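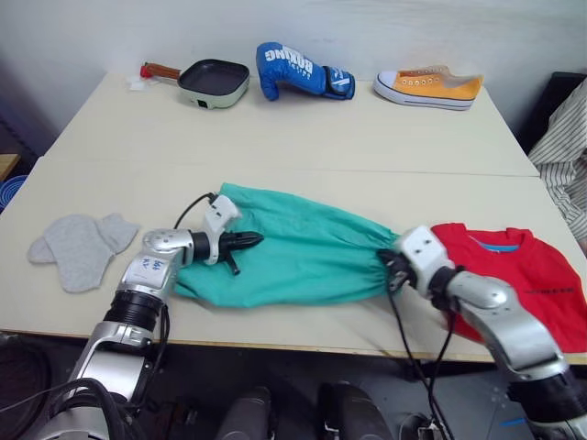 Sorting starts with material and ends with destination. Every item that comes in to the Sedby reuse depot goes onto a white table first, and the person on shift decides whether it is textile, footwear, sporting goods or small electrical. Mixed lots are normal. A single intake can put a yellow canvas sneaker and a blue boxing glove in the same row as a small electric frying pan, with a red T-shirt and a grey sock laid out nearer the front. Each of those follows a different rule, and the answers below set out which. They apply to the Sedby and Mivport depots.

Last updated February 15, 2021

Do you take single shoes?
Yes, but they are held apart from pairs. A single shoe is tagged and kept for 4 weeks in case the other one turns up in a later bag. After that it goes to material recovery. Tie pairs together by the laces before you drop them off. Slip-ons can be held with a rubber band.

Do you take single socks?
Yes, as rag stock. Socks are not resold at either depot, paired or not. They should be washed and fully dry. Damp textiles go mouldy in the bale and the whole bale is then refused.

How should T-shirts be prepared?
Wash, dry and fold them once lengthwise. Do not use hangers or pins. Printed shirts are accepted, including club and company prints. Shirts with a contrast collar or trim are graded by the colour of the body. Stains and small holes are fine, but put those shirts in a separate bag marked RAG.

What about long or tubular items, such as trousers, leggings and cloth bags?
Lay the item flat and smooth it from the middle outward before folding. Fabric bunched at one end hides tears and broken zippers, and these are the two most common reasons an item is downgraded after sorting. Turn out all pockets. Drawstrings should be knotted so they do not pull through.

Are boxing gloves and other padded gear accepted?
Gloves, shin guards and pads are accepted if the outer shell is intact and the wrist strap still fastens. Cracked shells and exposed foam go in the garbage. Helmets of any kind are not accepted.

Is an electric frying pan cookware or an appliance?
An appliance. Anything with a heating element is treated as small electrical, whatever it looks like. Bring the power cord if it detaches, taped to the body and not wrapped around the handle. Nonstick surfaces should be wiped clean of grease. Pans that go on a stove are cookware and belong in the metals bin.

Are electrical items tested?
Yes, at Mivport only. Items left at Sedby are sent over in the Zorero crates every second week. An item that fails is stripped for parts or recycled. We do not repair appliances and cannot return them after testing.

Is there a limit per visit?
4 bags or boxes per household. For a larger clear-out, book a slot with Belmiro Bettencourt at the Sedby desk.

Where do the textiles go?
Resale grade stays in the region. Rag grade goes to Patrício, the wiping-cloth contractor, in bales. The last shipment, in August, was 278 bales.

Can I get something back if I dropped it off by mistake?
Only before it has been sorted. Ask at the desk the same day and describe the bag. Once items have been separated by material they cannot be traced to a donor.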